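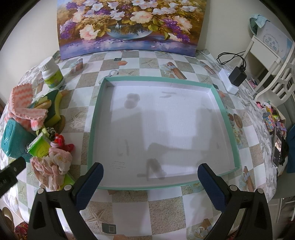 How to stop a hand-held gripper from slipping on smooth rims

So my wipe-the-tray demos went bad in August, and it took me way too long to work out why. I'd squeeze, lift one edge, and the left finger would let go a split second before the right one. I blamed my wrist. Then I blamed the tray (poor tray). The trouble was in the fingertips the whole time, and you can check yours in a few minutes.

First, squeeze the trigger with nothing between the fingers and look at the pads from the side. They should meet flat along the whole face. Mine met at the tips and left a sliver of daylight at the back, so all my grip was coming from one little strip of rubber.

Next, clean the pads. Dish soap, warm water, old toothbrush, and get right down into the texture! Let them dry completely. I rushed this once and the next run was worse than the dirty one.

Now the screws. Back each one off half a turn, press the finger square against something flat, and snug it down again while you hold it there. Don't crank on it. I stripped one that way and Valquíria Medeiros, who had warned me, mailed me a spare without a word.

If a pad still rocks, peel it and re-glue it. I leave mine clamped for 18 hours. Remo Hubmann says 4 is plenty, but he also replaces his a lot more than I do.

Last thing, go back through your old recordings. I had 2 weeks of runs where the slip shows up as a tiny jerk right after the lift, and I'd marked every one of them as good. Ugh. I pulled the worst and redid them, and I now do the squeeze check before each session, plus any time I bump the fingers on a table.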